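Flat-pack assemblers and instruction testers wanted, Lorndale workshop

Do you like putting furniture together? Do you read the leaflet first, or tip everything out and start with the longest pole? Either way, we would love to hear from you.

Niazi is a small studio that writes and draws assembly instructions for household furniture: shelving, clothes rails, bedside units, chairs and folding tables. We are looking for up to 25 people to join our Lorndale sessions, which start in February. You'll build things at a table, take them apart again and tell us where the drawings let you down. It is hands-on, sociable work and the tea is good!

You don't need any experience. We want people who have built a whole kitchen and people who have never held an Allen key, left-handers especially. You must be 18 or over, able to stand for part of the session, and happy to talk aloud while you work (muttering is fine, we're used to it).

What you'll do

Each session lasts 2 hours, with a break in the middle. You'll work on one or two pieces from the Troroditz range, mostly light tubular frames with push-fit joints. We'll ask you to mark up the leaflet as you go, so please scribble all over it. Afterwards there's a short chat with one of our writers, and your notes go straight into the next draft. The Jultdale clothes rail leaflet lost four whole pages this way and we're very proud of it.

White tubes and fittings on the black-covered table:

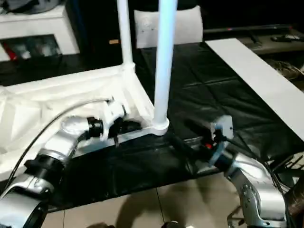
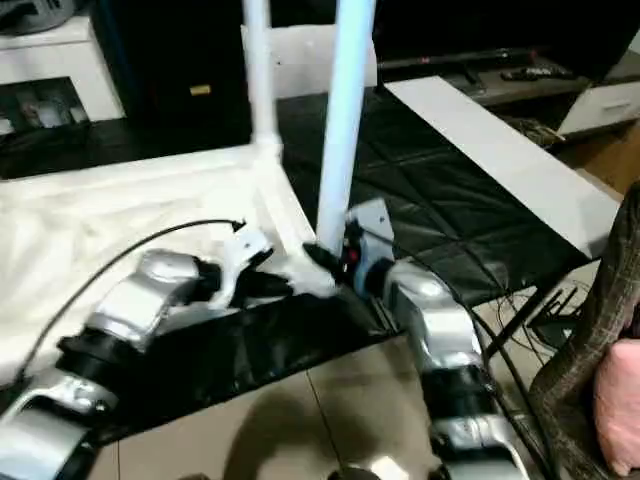 Pay and practical things

You'll be paid £25 for each session, plus bus fare. If you'd like to do more, we also have one part-time post for a lead assembler at £625 a month, three mornings a week, starting at 9.30. The lead sets out the parts, keeps the spares drawers in order and builds every piece once before anyone else sees it.

The workshop is on the ground floor with level access. Wear flat, closed shoes. We have tools of every size, but bring your own if you're fond of them.

To apply, write to Niazi, Unit 2, Lorndale, quoting reference 1103. Tell us the last thing you put together and which step annoyed you most. Please say whether you're interested in the sessions, the part-time post or both.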